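4. Configuración de las alertas de seguridad

El receptor Susari recoge los avisos de protección civil y de policía de su zona y los lee en voz alta, con un entusiasmo que no admite ajuste. Antes de empezar, tenga a mano el código de 5 cifras de la etiqueta trasera.

1. Mantenga pulsada la tecla ALERTA hasta oír dos pitidos. Tres pitidos significan que ha borrado la memoria; vuelva al apartado 2 con resignación.

2. Introduzca el código y confirme con OK.

3. Elija el radio de aviso. El valor de fábrica es 23 kilómetros. Con el máximo, 103, se enterará de cada contenedor quemado en tres provincias.

4. Seleccione las categorías: atentado, evacuación, corte de carretera, persona desaparecida. «Atentado» no se puede desactivar. Lo hemos intentado.

5. Guarde con la tecla ALERTA.

Nota: los avisos retirados por la autoridad se conservan en el historial con la marca ANULADO. El historial admite 1789 entradas y luego borra las más antiguas sin pedir permiso.

PRECAUCIÓN: no use la función de prueba en locales con público. Suena exactamente igual que una alerta verdadera y las explicaciones posteriores son largas. 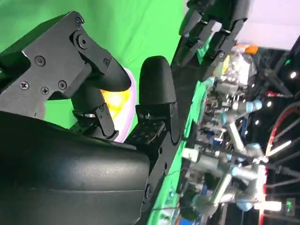 Para cambiar la batería de reserva, desconecte primero el cable de red. Retire la tapa con un destornillador de estrella del tamaño justo. Si duda de si el suyo sirve, compare la punta con un tornillo como los dos Phillips de la placa negra del dedo: la cruz debe encajar sin bailar. Los avellanados van a ras y no sobresalen; si uno de la tapa asoma, apriételo un cuarto de vuelta más y déjelo en paz.

6. Vuelva a conectar el cable y espere al pitido único. La hora hay que ponerla otra vez (apartado 3).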